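Spring cleaning, the slow way

Well, I finally did it. After putting it off all winter I spent a whole weekend on the spare room closet, and I'm still finding dust in my hair! Some of you wrote in after the last issue asking if I'd ever tackle my own mess before handing out advice on yours (fair!), so consider this my progress report.

I started at the top shelf, which was a mistake. Everything up there was heavy, and the box of old Vikex manuals came down faster than I did. We haven't owned a Vikex anything in years. Out they went, along with 3 bags of coats and a fondue set that I swear I've never seen before. The thrift shop on Olatunji Street took nearly all of it, and the woman at the counter was so nice about the fondue set.

The big stuff was easy, though. It's the little odds and ends that get me every time – I'll spend an hour deciding about a pen. My trick now is to lay a few on a towel on the bed, where they can't roll off and I can't go to sleep until they're dealt with.
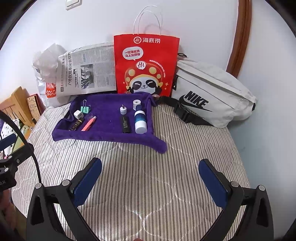

Odds and ends on the purple towel, clip and charger included.

Next up is the hall cabinet, and I'm aiming to have it done by the end of April. If you've got a good system for loose batteries, please hit reply and tell me, I'm begging you!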